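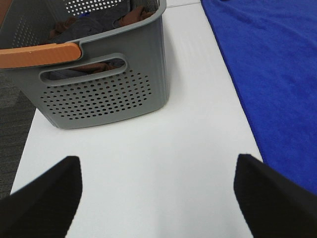

Do you fold your washing, or do you tip it on the bed and hope? We want to hear from both sorts.

Gedora is looking for 80 people in and near Edden to take part in a study of how ordinary households deal with clean laundry. It runs for 12 days in September, in your own home, with your own clothes and your own basket.

Why we are bothering

There is a lot of advice about folding. Drawers are supposed to stay tidier if shirts stand upright, mornings are supposed to go quicker, and people are supposed to feel calmer. We have read plenty of it and found very little that anybody has checked. Most of it comes from people selling boxes. The client for this study, Bidalance, makes a folding course, and they know that we may end up telling them it makes no difference. That is in the contract.

What you would do

For the first half you carry on as normal. If a load sits in the basket until it has all been worn again, leave it there and write that down. For the second half you follow a short set of folding instructions, which we post to you on a card. Each evening you fill in a form. Bidalance says the form takes 2 minutes. We think it takes longer, and would like you to time it.

Please don't tidy up before you start – a heap of dark tops with one stray sock in it is more use to us than a neat pile made for our benefit.

Who can apply

Anyone over 18 who does at least one wash a week. You need a laundry basket of any kind (plastic with holes in the sides, wicker, a bag if that's what you use) and a table or bed to fold on. We can't take people who work in laundries or clothes shops, or anyone who has already bought the course.

The dates do not overlap with Ramadan. If they clash with a holiday or a house move, tell us and we will put you down for the next round, if there is one.

Payment

£80 by bank transfer once the last form is in. There is no prize draw, and we won't be sending you vouchers. If you drop out halfway you get half.

How to apply

Write to the Gedora study desk in Edden, in no more than 500 words, and tell us what happens to your washing between the line and the drawer. Doubters are welcome – we have had rather too many keen folders so far. We reply to everyone by the end of August.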